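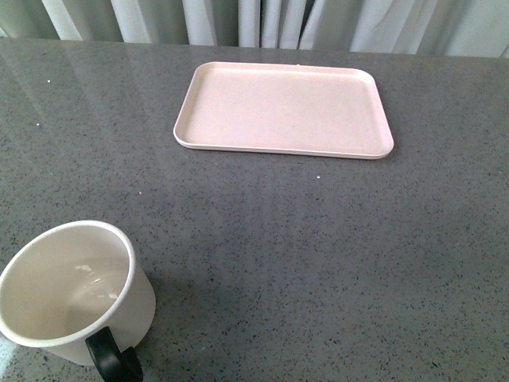
You can own a dozen trays and still end up carrying the mugs one by one, Sumaiya Khondokar told me last winter, and then she went to her kitchen and proved it, and I haven't stopped thinking about it since. She had trays on top of the fridge, behind the bread bin, and a huge one under the bed in the spare room. The one she used every day was the lid of a cookie tin.

So I'm very happy to announce that Skestholm is bringing out a tray of our own this February! It's called the Loltadard, it comes in a pale blush pink with a matte finish, and it goes on sale at $19 through our website and at the Kyriakidis kitchen stores.

I'm Itzel Esquivel and I look after tableware here, so I've lived with this thing for longer than is probably healthy. It's a plain rectangle with rounded corners and a low rim that goes all the way around. The rim took us the longest. Our early versions had a tall one, and everybody who borrowed those said the same thing: they were fine for walking across the room and a pain once you'd put them down, with your wrist bumping the side every time you reached for the sugar. A low rim means you can leave the tray out on the counter and just use it as a spot for things (keys, tea bags, the good salt) until somebody comes over and you need it for its real job.

We lent trays to 98 households last year, with a notebook in each box. I read every page. People wrote about breakfast in bed a lot less than I'd expected and about moving the oil and vinegar out of the way of the stove a lot more. Several asked for a darker color. We talked about it for weeks, and Thanasis Rallis kept setting the pink one on gray stone-look counters, the speckled kind that so many kitchens have, and walking away without a word. He won. On a gray counter you can find it first thing in the morning before your eyes are properly open — I say this from experience.

There were arguments about handles too. Lambros Koutsoukos wanted cutouts at the short ends and I wanted nothing at all, and we went back and forth until the sample with cutouts spent a weekend at my sister's and came home with crumbs in places I couldn't explain. No handles, then. Lambros has asked me to mention that he still thinks he's right.

The first run is 2,000 trays. If those go quickly we'll do another in late spring, in the same pink, and we may look at a smaller size for people with narrow counters. Anyone who took part in the lending round gets to keep theirs, and if your notebook is still sitting in a drawer, please do send it in, I'd love to read it!

Stores that would like to carry the Loltadard can order through Briker, who handle our deliveries, with a minimum of 2 cartons. Display cards come with the first order.

For review samples, product pictures or a chat about rims, please write to Markos Kourkoulas at the Skestholm press desk. He's in from 9 in the morning and usually answers before lunch. Please tell him which store or publication you're with and where to send the box.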